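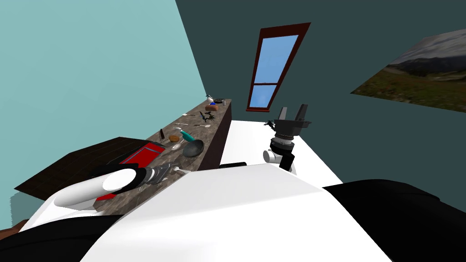
How long should a new water filter be flushed before the water is used for drinking?

Run 4 gallons through it on the cold setting, then let the cartridge stand overnight and run one more gallon in the morning.

Section 6. Replacing the Kevex cartridge

The cartridge is rated for 700 gallons. Change it when the counter on the housing reaches that number, or when the flow at the tap drops off.

1. Close the cold water valve under the sink.
2. Open the filter tap and leave it open until the water stops.
3. Put a bowl under the housing. Some water will spill.
4. Turn the housing to the left with the wrench supplied and lower it straight down.
5. Pull out the old cartridge. Wipe the inside of the housing with a clean cloth – no soap.
6. Check the rubber ring. If it is flat or cracked, fit a new one (part 127).
7. Push the new cartridge in with the arrow pointing up.
8. Screw the housing back on by hand, then a quarter turn with the wrench.
9. Open the valve slowly and look for drips at the joint.

Caution: Do not connect the filter to the hot water line. The limit is 100 °F.

Note: Cloudy water on the first day is trapped air. It clears in the glass from the bottom up.

To reset the counter, hold the button until the display shows zero. On Hendavel housings the button is on the back.

If the joint still drips, see Section 7.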